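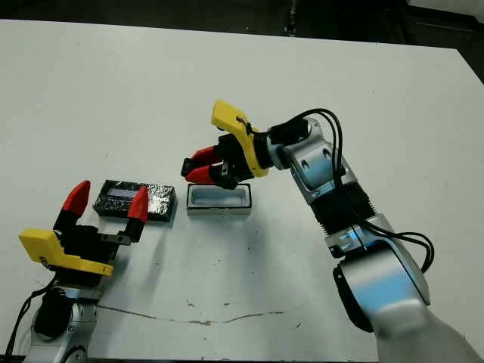 Surfaces and Cleaning: Notes for Session 3

Workplace Hygiene, Evening Course
Tutor: Ifeoma Okoro
13 October 2019

Read these notes before the practical. Bring them with you, as you will need the dilution section at the sinks. Session 2 covered hand washing and is not repeated.

1. Cleaning and disinfecting

These are two different jobs. Cleaning removes dirt, grease and crumbs from a surface, normally with water, detergent and rubbing. Disinfecting reduces the number of germs left behind to a level that is considered safe. A disinfectant put straight onto a greasy worktop will be used up by the grease and will do very little to the surface under it.

Some products are sold as sanitisers and claim to do both. They can, but on a visibly dirty surface they have to be used twice: once to clean and once to disinfect. Students often lose marks on this point in the written test.

The word "sterile" means no living germs at all. A kitchen or a workshop bench is never sterile and you should not use the word in your logbook.

2. Types of surface

Hard and smooth. Glazed tile, glass, stainless steel and most plastics. Dirt sits on top and comes off with detergent and a cloth. These surfaces are easy to inspect if the light is good.

Hard but worn. The same materials after years of use. Scratches hold dirt and water, and a cloth passes over the top of them. Use a soft brush along the line of the scratch, then wipe. A worn surface takes longer to clean than a new one and the cleaning rota should allow for that. Cracks are a separate matter: report them, write them in the defects book, and keep open food off that part until somebody has looked at it.

Porous. Unsealed wood, unglazed clay, grout, some kinds of stone. Liquid soaks in and takes dirt with it. Scrub with hot water and detergent, use as little water as will do the job, and leave to dry in moving air. Do not leave wooden boards to soak.

Soft. Fabric seats, curtains, rugs. Wipes and sprays have little effect below the top layer. Launder if the cover comes off, otherwise steam or extract. We will not cover soft surfaces in the practical.

3. The order of work

Work from high to low and from clean to dirty. Dust falls, and a floor done first has to be done again. In a washroom, do the mirror and basin before the toilet, and use a different cloth for each.

The six steps, which you should be able to write out from memory:

Clear the surface and remove loose dirt.
Wash with detergent and warm water.
Rinse with clean water.
Apply disinfectant at the correct strength.
Leave for the full contact time.
Air dry, or dry with a disposable towel.

Step three is the one most often left out. Detergent left on the surface can stop some disinfectants from working. Check the label, and if it does not say, rinse.

4. Contact time

Contact time is how long the disinfectant must stay wet on the surface. It is printed on the label, usually on the back. It differs from one product to the next, so do not carry over a figure from one you used before. If the surface dries before the time is up, apply more. Spraying and wiping straight away counts as cleaning only.

In the practical we will time this with a clock. Most groups find the wait longer than they expected, particularly on a warm day when a thin layer dries quickly.

5. Dilution

Concentrates are written as a ratio or as a percentage. For this course we use percentages and measure everything in millilitres.

Worked calculation. The label asks for a 3% solution by volume and you need one litre.
3% of 1000 ml is 30 ml of concentrate.
1000 ml less 30 ml is 970 ml of water.
So 97% of the finished solution is water.

Put the water in first and then the concentrate. It foams less and there is less chance of a splash. Measure with a jug or a dosing cap. A "glug" is not a measure and was written in two logbooks last term.

A stronger mix does not clean better. It can leave a sticky film that picks up dirt, it can damage the surface, and it costs more. A weaker mix may not disinfect at all. Make up fresh solution each shift unless the label says otherwise, and write the time on the bottle.

Never mix two products. Bleach with an acid descaler gives off chlorine gas. Bleach with ammonia gives off other harmful fumes. If you smell something sharp after pouring, leave the room, shut the door and tell the tutor.

6. Heat

Hot water loosens fat and helps detergent to work. Water comfortable for bare hands is cooler than most people think, so wear gloves and use it hotter where you can. The wash cycle on the college dishwasher is set to 65 degrees and has a hotter rinse afterwards. Record both readings from the display at the start of the shift, on the sheet on the side of the machine.

Some dirt should be treated cold first. Egg, milk and blood set when heated and are then hard to shift. Rinse them off with cold water before the hot wash.

7. Cloths

A dirty cloth spreads dirt from one place to the next. Use the college colour code:

Red: toilets and washroom floors
Yellow: washbasins and washroom tiles
Blue: general areas, desks, ledges
Green: food areas

Other workplaces may use a different code, so ask on your first day. Fold the cloth in half and in half again, which gives eight clean faces, and turn to a new one when the one in use looks dirty. Used cloths go in the lidded bin and not back on the tap. Sponges are not used on this course.

8. Checking your work

Look across the surface from a low angle, with the light in front of you. Smears and dried drips show up this way that cannot be seen from above. Then run a dry white tissue along the joints and edges. Handles, switches and the undersides of table edges are touched often and cleaned seldom, so check those as well.

A surface can look clean and still carry germs. Swab tests are used in food businesses for this reason, and Kibet Magesa will show the class how to take one in Session 4.

9. For the practical

You will work in pairs. Each pair needs gloves, aprons, a measuring jug, one green cloth and one blue cloth. Tie back long hair and take off rings and watches. Anyone with a skin condition or asthma should speak to the tutor beforehand and will be given a suitable product.

There are 12 places at the sinks. If the group is larger we will run it in two halves, and the second half will do the label-reading exercise first.

10. Written work

Choose one surface at home or at work. In no more than a page, say what it is made of, what condition it is in, how it is cleaned now and what you would change. Give the product name and the contact time from its label. Hand it in at the start of Session 4.

The written test is in January. It covers Sessions 1 to 6, and a calculator is allowed for the dilution questions.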